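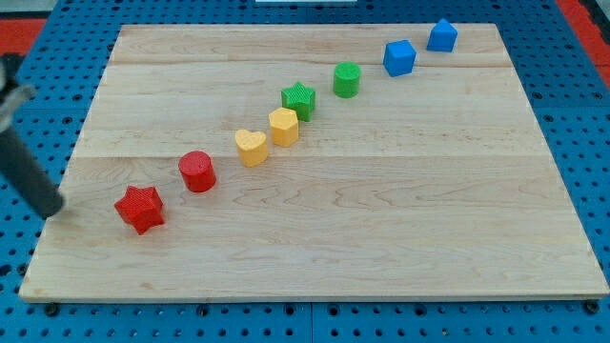

The Fimholm cell is a small tabletop robot station used to practice sorting and placing objects. It was designed by Emilian Cozma at the Mernska workshop and is admired for how quickly it can be set up, knocked out of line, and set up again.

Layout

The base is a blue pegboard table put together from several panels. A pale wooden board lies on top and is fastened down near its front corners, with the arm reaching in from the left. Because the pegboard holes form a regular grid, the board can be moved and returned to the same spot with great accuracy -- a wonderfully simple idea that saves hours of measuring.

Block set

The usual set has two blocks each in red, yellow, green and blue. Shapes include stars, cylinders, a heart, a pentagon, a cube and a little house. For the alignment check they are laid out in a diagonal line across the board, so that one pass tests both near and far reach. Stars and cylinders appear in both red and green, which makes the line a lively test of color sorting too.

Setup and care

Setup begins with the board fasteners, tightened by hand and then given a quarter turn with a key. The arm is sent to its home position and touched down at 3 reference points. If any reading is off by more than 26 hundredths of a millimeter, the routine, known as Raju, is run again. Engelbert Auer, who wrote it, recommends a fresh check every 2,000 cycles and whenever the board has been lifted.

The wood is wiped with a dry cloth only. Wrist bearings last some 346 hours of running time before they need grease, and worn blocks are simply reprinted.

Variants

The Skurnico version has a longer table and room for a second board. Its fasteners and block set are the same.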